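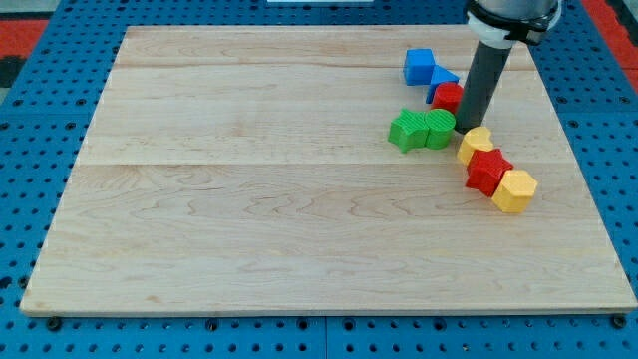 Conall Mac Mathúna replied on 22 September 2021:

Before you swap anything else, please check whether the tool offset in the controller was measured with the board on the table or off it. We had the same complaint on our cell in Povville, where the arm pressed into the wood on the long pushes and let go of it on the short ones. It looked like a tool problem and we spent two days on the tool. The Flisier controller keeps one work plane per program, and ours was still set to the bare table.

Ticket owner's answer:

Thanks. I checked. The plane was taught on the board, but only at three points, all near the front edge. I have now taught it again with the far corners included. The fault is smaller but still there. Full log follows so that people joining this ticket have it in one place.

Summary of the fault
During pushing runs the arm stops with a force limit error. It happens when the tool is driven between blocks that are close together, and mostly in the right half of the board. The block set is the plastic one we always use: cubes, prisms, cylinders, stars and hexagons in red, blue, green and yellow. Single blocks in open space push without trouble.

What we are comparing
Tool A is the straight cylinder, dark gray, held in the white collar with the black strap on it. Tool B is the Juntunen two-finger gripper run closed, so that it works as a pusher. Both are run with the same program and the same controller. The question from the start was whether we can stay with the cylinder for all pushing work or need the gripper on the arm full time.

Log

Entry 1. Ran tool A, 100 pushes, default speed. 21 stops on the force limit. No stops on single blocks.

Entry 2. Changed to tool B, same program, 100 pushes. 13 stops. The gripper is narrower across the fingers, so it fits into gaps where the cylinder touches on two sides. It also turns blocks more than we want. A star block pushed with the closed fingers tends to spin and end up pointing somewhere else.

Entry 3. Back to tool A. Tightened the collar. No change in the number of stops that I would call meaningful. I did not finish the full run.

Entry 4. Checked the board. It is set on the table and I could not move it by hand. Put a straightedge across the plank seams and found a small step at one of them. A block with a flat base catches there if it is pushed slowly. Sanded the step.

Entry 5. Read Conall's reply and taught the plane again with the far corners. Tool A, 100 pushes, 15 stops.

Entry 6. Looked at where the 15 stops happened. Nearly all of them were with the tool down in a group of blocks with one on each side of it. The force reading climbs slowly over the push and then trips. I take this to be blocks jamming against each other and against the tool, and not the tip dragging on the wood, because a dragging tip gives a high reading from the first moment of contact.

Reply from the Uvov support desk:

The pattern in entry 6 matches what we see when the planner treats the tool as a point. Please open the tool table in the Flisier settings and tell us what is entered under tool radius. If the field is blank, the planner uses zero and will send the tool into gaps that are too small for it.

Ticket owner's answer:

The field is blank for tool A. For tool B somebody had filled it in. That makes the comparison in entries 1 and 2 unfair to the cylinder, and I would ask everyone to stop quoting those two numbers. I have entered the measured radius now and saved it under a new tool name. The old name is still in the list so that earlier programs open without an error.

Conall Mac Mathúna:

Check the descent height too while you are in that table. With a real radius entered, ours began to approach from farther out and came down on top of a block twice. We raised the travel height and put the descent outside the group.

Ticket owner's answer:

Will do. Open items:

- Repeat both 100-push runs with the radius entered for both tools.
- Raise travel height before the first run.
- Log block rotation for stars separately, for both tools.
- Ask Uvov whether the force limit can be set per program or only per tool.

Status changed from Open to Waiting on test. Next update in October, when the cell is free again.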